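How do I stop small parts from getting mixed up on a big table?
Posted in Brerier Craft Help, 147 views

I sort beads and buttons for my shop and everything wanders into everything else. Trays take up too much room and I have to clear up by suppertime. Any cheap ideas?
Zoëga

Jindthorpe
muffin tins. done

Bjarke Østergaard
I gave up on trays too and went with paper and tape - 15 minutes of work and it peels off when you're finished. Cover the whole table, pull the paper tight, then run your long tape lines first and the short ones across them. Write on the tape with a paint pen, never on the paper, so you can relabel. 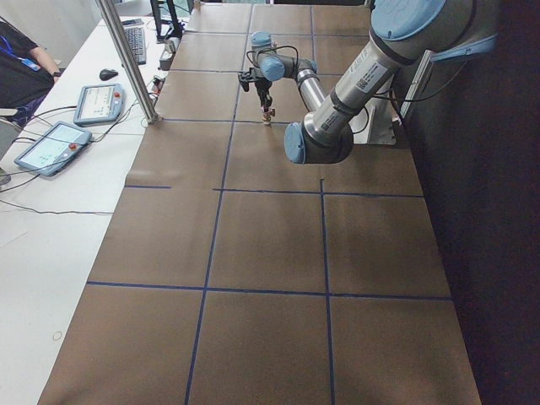
Brown paper is my pick over white because pale buttons vanish on white. Go dark with the tape as well - the blue lines on that table are easy to follow all the way to the far end. Do tape down your corners though! The near left one there is curling up over the edge, and mine did the same until I wrapped the paper under and taped it from below. Small wrinkles don't matter for buttons, but round beads will find every one of them.

Drama
Does the tape leave gunk on varnish?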